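2024年12月30日
提出先：Patricio Barrios 様
件名：未舗装路における走りやすさ推定手法「Isah」 中間進捗報告

Barrios様、前回の報告から間が空きましたが、その分お伝えしたいことがたまっています。今期は屋外走行の結果がようやくまとまり、5月に立てた仮説のうち一番自信のなかったものが、一番きれいに数字に出ました。チーム一同かなり盛り上がっています。先にそこからご報告し、遅れている項目と来期の予定は後半に書きます。

## 今期の要点

- 走行区間2043件について、画像と振動の対応付けを終えました。
- Pristthorpeの評価ルートで、手動介入が5回から2回に減りました。
- 経路計画側との結合は動いていますが、処理の遅れが残っています。
- 濡れた路面のデータ収集は予定より遅れています。

## 何をやっているか（おさらい）

Isahは、ロボットが自分で走った結果を教師として使い、前方の路面がどのくらい走りやすいかをカメラ画像から推定する手法です。人が「ここは道」「ここは芝」と塗り分けたラベルは学習に使いません。車体Isoの慣性計測装置と車輪の滑り量から「揺れの大きさ」と「進みにくさ」を計算し、少し前に撮った画像の、実際に車輪が通った画素へ戻して貼り付けます。この戻し方を私たちは「足跡投影」と呼んでいます。

当初の計画書では、路面を種類に分けてから走りやすさを割り当てる二段構えにしていました。春の試走で、同じ砂利でも場所によって揺れ方がまるで違うことがわかり、種類分けの段階をやめて連続値を直接出す形に変えました。この変更は5月の打ち合わせでご相談したとおりです。あのとき背中を押していただいて本当に助かりました。

## データの整備

足跡投影の実装はVitalii Hnatiukが担当しました。苦労したのは時刻合わせです。画像と慣性計測の時刻がわずかにずれているだけで、揺れの大きい点が隣の平らな路面に貼り付いてしまい、学習した地図全体がぼんやりします。最初はカメラの校正を疑って取り付け部を何度も測り直しましたが、原因は記録側の待ち行列でした。撮影時ではなく、書き込み時の時刻を付けていたのです。修正後に同じ走行を投影し直すと、車輪の跡が石の多い帯にぴたりと重なり、画面の前で声が出ました！

修正前に取った走行も捨てずに済んでいます。加減速の特徴から時刻のずれを逆算し、残差が基準を超えたものだけを除外しました。残った2043件が現在の学習・評価用の全データです。学習用と評価用は撮影日で分け、同じ日の走行が両方に入らないようにしています。

路面の内訳は砂利と土が大半で、芝、舗装路と続きます。この偏りはMan-lok Makが以前から気にしている点で、学習時には揺れの値の分布に応じて標本の重みを変えています。重みなしの場合と比べると、めったに出ない大きな揺れの推定が明らかに良くなりました。反対に、平らな路面の値はやや高めに出る傾向があり、補正の方法を検討中です。

## Pristthorpeでの走行

評価に使ったのは、Pristthorpeの緑地を通る未舗装路です。Zokvilleの研究棟の周りは舗装が整いすぎていて、手法の差がほとんど出ません。Pristthorpeの道には、見た目のつながった一本の道の中で走りやすさが少しずつ変わる場所が多く、Isahにはうってつけでした。 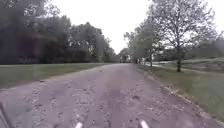
連続値にした効果は、横方向の位置取りに一番はっきり出ました。従来の二値方式では、砂利道の範囲に入っていればどこを走っても評価は同じで、経路は幾何的に短い側へ寄ります。Isahは道の中ほどに低い揺れの帯を見つけ、そこに沿うようになりました。この道の中央には周りより少し暗く滑らかな筋が伸びていて、外側は小石や砂が散って締まりがなさそうに見えます。人なら自然に中央を選ぶところを、種類のラベルなしで選べるようになったのがとにかく嬉しいのです。左の芝との間には縁石がなく、境目もまっすぐではないので、段差の検出に頼る方法では道の端が決まりません。右側も、砂利と草の間に茶色い落ち葉などが帯になってたまっています。芝の値と砂利の値が連続的につながる地図なら、境界線を一本に決めなくても、端へ寄るほど費用が上がる形で計画器に渡せます。

落ち葉の扱いについては、もう少し補足させてください。現在のIsahは、落ち葉のたまった部分に中くらいの値を付けますが、推定の不確かさも同時に大きく出ます。葉の下が固い砂利なのか柔らかい土なのか、画像だけでは決められないので、この出方は妥当だと考えています。計画器では、不確かさの大きい場所を通行禁止にせず、速度の上限を下げて通す設定にしました。禁止にすると、葉の多い区間で通れる幅が極端に狭くなり、車体が何度も向きを変えてしまいます。速度を下げる設定に変えてからは走りがずっと滑らかになりました。

同じ評価ルートでの手動介入は、二値方式で5回、Isahで2回でした。出発点、目標点、最高速度はそろえてあります。介入の定義は、操作者が停止ボタンを押したか、手動操縦に切り替えた場合です。Isahで残った介入は、一つが分岐での迷い、もう一つが道の端の柔らかい土で片側の車輪が滑り続けたものでした。後者は滑り量の上がり方が記録にきれいに残っていて、失敗例としてとても良い教材になっています。走行の回数がまだ少ないため、この差を手法全体の性能として外に出すのは早いと思っています。それでも、減った介入がすべて横方向の位置取りに関わるものだったことには、大きな手応えを感じています。

## 光の条件について

曇りの日と晴れの日の比較は、Cúc Tạがまとめています。曇天の走行では路面の細かな模様が安定して写り、推定値のばらつきが小さくなります。問題は晴れた日の木陰です。木漏れ日の明暗を路面の凹凸と取り違え、平らな砂利に高い揺れを出すことがあります。学習時に人工的な影を重ねる処理を入れたところ、取り違えは減りましたが、石の多い区間で本物の凹凸まで鈍く見積もるようになりました。影の濃さを控えめにすると両立しそうな気配があり、現在条件を振って学習を回しているところです。

白く飛んだ空が画面の広い部分を占める場合の露出も見直しました。自動露出を画面全体で効かせると路面が暗く沈むため、測光の範囲を車体の前方に限っています。地味な変更ですが、遠くの路面の推定にはよく効きました。車体の一部が写り込む領域は、学習でも推論でもマスクで外しています。マスクを入れ忘れた初期のモデルでは、画面の下端にいつも同じ値が出ていて、原因がわかるまでだいぶ首をひねりました。

## 遅れている項目

一つ目は処理の遅れです。推定単体では目標の周期に収まりますが、地図への統合と計画器を同時に動かすと、ときどき更新が飛びます。Mei-kuen Wuが統合処理を書き直していて、変化の小さい格子の更新を省く版がZokvilleの計算機で動き始めました。車載機での計測はこれからです。

二つ目は濡れた路面です。雨上がりの走行を計画していましたが、車体Isoの接続部の防水処理をやり直すことになり、予定の回数をこなせませんでした。処理は終わっているので、来期の早い時期に取り戻します。この遅れで費用の増額をお願いすることはありません。

三つ目は分岐の扱いで、先ほどの介入の一つがこれに当たります。走りやすさだけを見ると、脇へ入る舗装路が本線の砂利道より良く見えてしまい、目標への向きとの綱引きになります。計画器の重みで抑えることもできますが、場所ごとに調整が必要になるのは避けたいところです。目標までの大まかな経路を先に与える案を、Makが試作しています。

## 来期の予定

最初に車載機での処理時間を測り、その結果を見て格子の細かさを決めます。続いて濡れた路面の走行を集め、乾いた路面だけで学習したモデルがどこで崩れるかを調べます。崩れ方が見えてから学習に加えるつもりで、最初から混ぜることはしません。Pristthorpeでの評価も、経路の向きを逆にして繰り返します。同じ道でも、帰り方向は上り下りと光の当たり方が変わるため、位置取りの改善が残るかどうかが楽しみです。

並行して、足跡投影の部分を単独で使える形に整理します。時刻のずれを点検する道具も一緒に入れます。他の車体を使うチームにも役立つはずで、公開の可否と範囲についてご相談させてください。

## ご判断をお願いしたいこと

- 評価ルートの追加に、繰り越し分の旅費を充ててよいか
- 足跡投影のコードを、学習済みモデルより先に公開してよいか
- 次回の報告会で、Pristthorpeでの走行を現地でご覧いただけるか

三つ目はぜひお願いしたいと思っています。地図の値を手元の画面に出しながら車体の後ろを歩くと、足の裏で感じる砂利の荒さと表示の変わり方がよく合っていて、数表よりずっと伝わります。歩きやすい靴でお越しください。日程の候補は、防水処理後の試走を済ませてからHnatiukがお送りします。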